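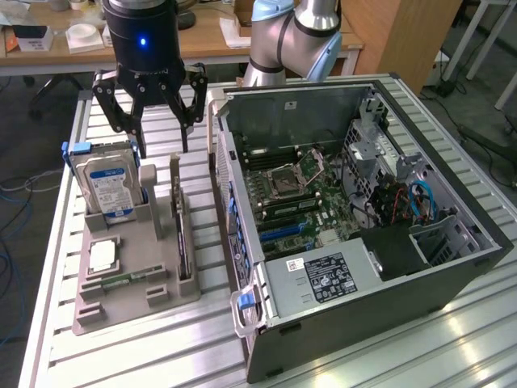

Hard drive upright in a grey tray

Vanell Badminton League – Frequently Asked Questions
Last updated Mar 15, 2019

When does the season run?
The winter season starts in the first full week of November and finishes before the Easter break. Each team plays every other team in its division twice, home and away. Finals night is held at the Barker Centre.

How many players do I need for a team?
Four is the minimum for a match and eight is the most you can register. Teams in the mixed divisions need at least two women and two men on court. If you only have three players on the night you can still play, but you forfeit every rubber the missing player was down for.

I don't have a team. Can I still play?
Yes. Email us with your name, your level and the nights you can't do, and we'll put you on the spares list. There are 34 teams this season and most of them need a spare at some point. Some players on the list end up with a permanent spot.

What does it cost?
The team fee is $200 for the season, paid by the captain before the first match. It covers finals night and the trophies. Court hire and shuttles are the home team's responsibility and are not included.

Which shuttles do we use?
Divisions 1 and 2 play with feather. Division 3 and below play with nylon unless both captains agree to feather before the warm-up. The home team supplies at least six new shuttles in the speed listed on the fixtures sheet.

How is a match scored?
Six rubbers, each the best of three games to 21, rally scoring. At 20-all you need a two-point lead, up to a maximum of 30. A team gets one league point for each rubber won and one bonus point for winning the match. A 3–3 draw gives no bonus point to either side.
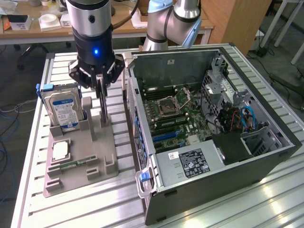 What happens if the other team is late?
Wait 20 minutes from the start time on the fixtures sheet. After that the first rubber goes to the team that is present, and another rubber goes every 15 minutes. Write the arrival time on the scoresheet and have both captains initial it.

Can we move a match?
Once per season per team, with five days' notice and the other captain's agreement. The new date has to fall within three weeks of the old one. Send it to Wenche Lindqvist, who looks after fixtures, and copy in the other captain. Matches called off for snow or a closed gym don't count toward your one move.

Can a player move up a division mid-season?
A player can fill in for a higher team in the same club up to three times. On the fourth appearance they belong to the higher team and can't go back down until next season.

Who settles disputes?
Captains should try to sort it out on the night. If that doesn't work, finish the match, note the problem on the back of the scoresheet and email Ojārs Lill within two days. Line calls are not reviewed.

How do I send in a result?
The winning captain enters it on the results page within 48 hours – for a draw, the home captain does it. Keep the paper scoresheet until the end of the season. Late results lose the bonus point.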